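Section 4 — Running the kitchen demo (open day, Ikent hall)

Read section 3 first if you haven't mounted the demo screen yet. Doors open at 12, so start no later than 10:30.

4.1 Start-up

1. Power on the demo PC. Wait for the Faritz launcher — takes around 3 minutes on a cold boot.
2. Log in as "visitor". No password. Don't use the admin login on open day.
3. Load scene 277 (kitchen counter, single arm). Scene 783 is the old Dotuscombe version, leave it alone.
4. Check the arm, the counter and all the objects have loaded. Anything missing: close, reload, dont try to fix it by hand.
5. Press Home. Let the arm finish before touching the controller.

Note: view settings reset every time a scene is reloaded. Set the camera again to "Room".

4.2 Letting visitors drive

6. Hand over the controller, wrist strap on.
7. Start them on the brown domed object with the black handle. Handle only — the round part is too wide for most people's first try.
8. Close gripper, lift straight up, then move sideways.

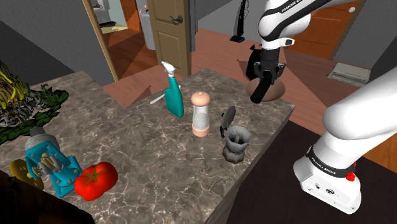
Fig. 4-1. Simulated arm holding the domed object by its handle, far end of the counter.

9. Next target if they want one: spray bottle or the tomato. Moka pot for the confident ones.
10. Reset between visitors. Button is top left of the launcher.

CAUTION: Reset clears the session log. Save first if Jacobs support has asked for logs.

CAUTION: The red button on the simulated base is part of the model. To stop the demo press Esc on the keyboard.

4.3 If it freezes

Wait a few seconds. Still stuck — Esc, then relaod the scene. Second freeze in a row, restart the PC and run the recorded loop on the big screen meanwhile.

Shut-down steps are in section 5.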